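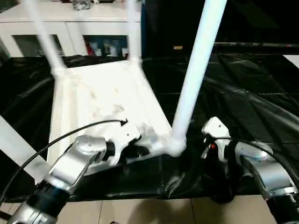 Plunenar Cable Sleeve and Clip Kit: two arms, one plastic chair, fewer snags

Reviewed by Iona MacBrayne, 22 Sep 2026

Our two-arm cell handles furniture, mostly the white plastic chair that every backyard in America already owns. The arms are fine. The cables running to the grippers have been the trouble, because a chair has four legs and a cable will find all of them.

The Plunenar kit costs $332, a bold price for clips, sleeve and a little torque driver. I bought it after our third torn connector.

Fitting it

Allow an afternoon. The booklet says to park both arms straight up, which is lovely if you have the ceiling for it. We parked ours low and worked from the table side. Leave slack at the wrist, turn the last joint through its full range by hand, then tighten the clips. I tightened first and did the left arm twice.

The black plastic sheet we keep on the table has earned its place here. It's wrinkled and it shows every reflection, but dropped screws stay put in the folds instead of rolling off onto the tile.

Living with it

Plunenar wants the clips checked every 1,000 cycles. Dolores Tran, who shares the cell with me, does it on Fridays and has found 2 loose so far, both on the wrist. The cables still loop out more than I'd like when the grippers go in low on the seat. They no longer wrap themselves around a leg and hold on.

Gripes

The sleeve comes in black, the same as the cable and the gripper fingers, so good luck spotting wear. The spare clips are sold separately. The torque driver has a click so polite I missed it.

Would I buy it again? Yes, with a sigh. Four stars, and I'm keeping the old zip ties in the drawer.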